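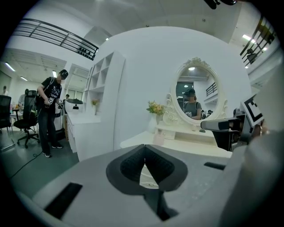

A hand-held gripper in front of the white dressing table, with the oval mirror behind.

Tidying a dressing table with a pair of hand-held grippers

The Risolen set is a pair of hand-held grippers sold or hired out for recording household jobs, so that a robot arm can be taught from the recordings later. You hold one in each hand and do the job yourself. The set costs 2,666 to buy outright, or 103 a week on hire from Poulain in Brindunton, with a deposit of 400 that comes back when the cases do. Prices are in pounds and include the charger.

We hired one for a week in February and used it mostly on small tidying jobs. The tips below are for a dressing table, but most of them will do for a bathroom shelf or a bedside cabinet.

Before you start

Clear the table down to what you mean to move. Hairpins, loose earrings and cotton buds are too small for the fingers and get pushed off the back. Put them in a drawer.

Wipe the top and let it dry. Spilt face cream makes bottles stick, and it also gets on the finger pads, which are a nuisance to clean. A damp cloth with a drop of washing-up liquid is enough. Don't use nail varnish remover on them.

Keep cables against the wall. You will be looking at the table and won't see what is by your feet.

Turn off any lamp that shines straight into the mirror. The patterned squares on the grippers have to be readable, and glare was the most common cause of a spoilt recording for us.

Picking things up

Small round bottles are best taken by the cap, from above, with the jaw closed slowly. Check that the cap is screwed down first or you will lift it off and leave the bottle behind. We did this more than once with hand lotion. 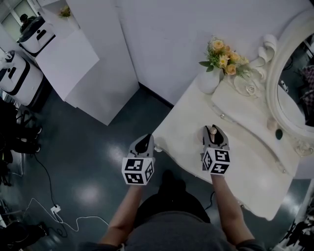 Keep the second gripper open and near the edge of the table while the first one is working. It is then ready to steady a vase or catch something that rolls. Tall things such as hairspray should be held halfway down, and anything with a pump should be turned so the spout faces away from you.

Leave flowers until last. Artificial ones are easier than real ones, as there is no water to spill, but the leaves catch on the jaw if you come in from the side. Hold the vase, not the stems.

Folded cloths need a raised corner. Flat on the table they can't be picked up at all.

How long to go on

Stop after 40 minutes. The grippers are not heavy at first, but your wrists will tell you otherwise by the end, and the later recordings get careless. Two sessions on a Saturday morning with a tea break between them suited us.

What we thought of the set

The jaws are good and close evenly. The handles are too thick for small hands, and the instruction sheet is poor on setting up. Pindcombe do a slimmer pair for a little less, which we have only tried in the shop.

For a week or two, hire. Buying makes sense if you expect to record all year. Ask Poulain for spare finger pads when you collect, and check both cases before you sign, as ours came with one charging lead short.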